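Flesden to add hand-held grippers, arm purchase pushed to next budget

Posted in Local business, updated 4:40 pm

Flesden will spend its September equipment money on hand-held gripper tools and benches, leaving a second robot arm until the next budget round, operations lead Nandini Murthy told staff this afternoon.

The small automation shop in Trulodport had pencilled in a full arm, plus mounting and safety gear. That quote came back 18 per cent over the line set aside for it. Freight was most of the difference, she said. Installation the rest.

"We could have stretched. Didn't want to," Murthy said. "An arm that sits waiting for a cell to be built is money on the floor."

The revised plan covers five hand grippers, spare finger pads, two benches and a storage cabinet. Milero, the supplier, has quoted delivery in some 20 working days. Flesden has asked for the order to be split so the pads come first.

Pads are the sore point. Consumables were never given their own line in the old budget and got charged to whichever job was open at the time, which made a mess of the job costing. Padmavathi Arumugam, who put the numbers together, went back through the receipts and found 57 separate purchases under at least four different headings. Tape, screws, facing material, the lot. Those now go under one code.
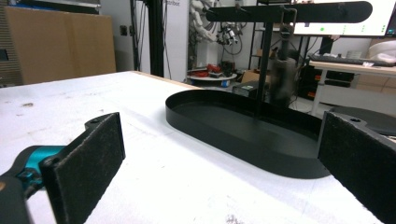 Arumugam has also asked for a replacement schedule. Facings pick up lint and grit and the current practice is to swap them when somebody complains. She wants it done on a calendar, with the old ones bagged and labelled so wear can be compared between jobs. No decision yet on how often.

Bench work carries on in the meantime. Trays, stands and small hanging items are the main tasks through to the end of the month, after that the team moves to boxed goods for a customer Flesden hasn't named. Technician Manikandan Raju said the boxed goods work will need wider benches than the shop has now, hence the two in the order.

He'd have liked three. "Ask for three, get two," he said.

The arm isn't dead. Khôi Đào, who runs purchasing, is getting fresh quotes from Milero and from a second firm, Amin, and wants both to include shipping, commissioning and a year of service so teh totals can be laid side by side. Last time one quote had training in it and the other didnt. Leasing is being looked at too, though Đào said the monthly figure he's seen so far was "not a happy one".

Floor space is the other question. A new cell would mean moving desks and shelving, and probably a new power run along the back wall. An electrician is booked to have a look but no cost is attached to that at this stage.

Gintarė Sepp, who chairs the budget meeting, said requests for the next round need to be in by the end of September. Late ones will be held over. Anyone asking for equipment should list consumables, spares and labour hours for set-up along with the purchase price. Forms are with Arumugam.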